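Processor swap and parts fixture – project report
Hardware Maintenance module, Clolham
Submitted 07/02/2012

1. What we set out to do

The task sheet asked for "a documented exchange of one major component in a desktop computer." Our group picked the processor. Memory was too easy and the power supply was already taken by the other bench. Budget was 100 for the whole thing, including print material, and we did not use all of it.

The second half of the project was our own idea and took most of the time. Loose processors get put down anywhere. On antistatic bags, on top of the drive cage, once on somebody's notes. So we wanted a fixed place for each part next to the computer, with the chip held the same way up every time. We called it the Treltness board, after the street the workshop is on, and the name stuck.

2. The board

Printed in light grey in one go, after 4 tries. First one warped. Second one had the chip tray too tight, you could get the processor in but not out without tilting it, which defeats the whole point. Third one the rim was too low. The fourth is the one we kept and it mounts flat on the aluminum extrusion.

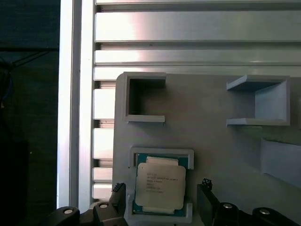
Photo: project group, Heken workshop, Clolham

The tray that matters is the low one with the raised rim, chip sitting heat spreader up. The rim touches only the edges of the substrate. We left the two upper holders open on one side so you can get fingers in, and those were drawn for other parts we wanted to try later. They came out fine but we never got far enough to test them properly, see section 5.

Drawing the tray was harder than expected. We measured the chip with calipers, added clearance, printed a test ring, and it was still wrong becuase the plastic shrinks a bit. After that we just printed rings until one fit and copied the number off that. Not very scientific but quick.

3. The computer

An old Dell tower, laid on its side on the slatted table with the side panel off. We tried it upright first for one lesson and gave up. Gravity is against you, the cooler hangs off the board and you need a third hand. On its side you look straight down at the socket and the lever swings up towards you.

Steps as we did them:

Power cord out, button held in to drain it.
Side panel off.
Cooler unscrewed, a little at a time, corner to corner.
Old paste wiped off chip and cooler.
Lever up, retention frame open.
Chip lifted straight up by the edges, into the tray.
Socket checked with a flashlight.

Then the same backwards. New paste goes on last before the cooler, a small dot in the middle. Our first dot was much too big.
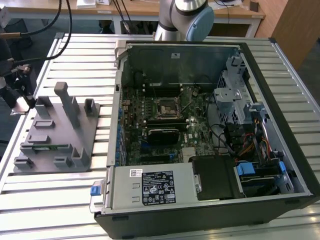
Cables were the thing we had underestimated. The red and yellow power wires have to be tucked down before any work near the socket, otherwise they spring back over your hand at exactly the wrong time. We ended up pushing the bundle down by the drive cage and leaving it there for the whole session. A cable tie would do it better.

The blue plastic bits are a nice feature of this case – clips on the drive carrier, clips along the expansion slots, a release tab by the power supply. If it is blue you can probably undo it without tools. We did not need to take the drive or the graphics card out for the swap and left both in.

4. Results

We logged 82 placements of a chip into the tray, by hand, different group members. None dropped after the fourth print. On the early prints we stopped logging because it was obvious they were no good, so there is no fair comparison, and we lost marks for that in the interim review.

The computer started after the final reassembly. First attempt it did not, fan connector left off. Added to the checklist.

5. What we would change

Start in September and not after the break. The printing queue eats weeks.

Mark pin one on the tray. Right now you have to remember which corner the triangle goes to. Simple to fix, a small notch in the rim.

Test the other holders or leave them off. They cost print time.

Write the log as we go. Half of section 4 was reconstructed from a notebook.

We also read in the Öberg handout that a fixture should be good for 1,000 cycles before anyone calls it finished. We are a long way from that and dont claim it. The drawing files are on the course share if next year's group wants to carry on.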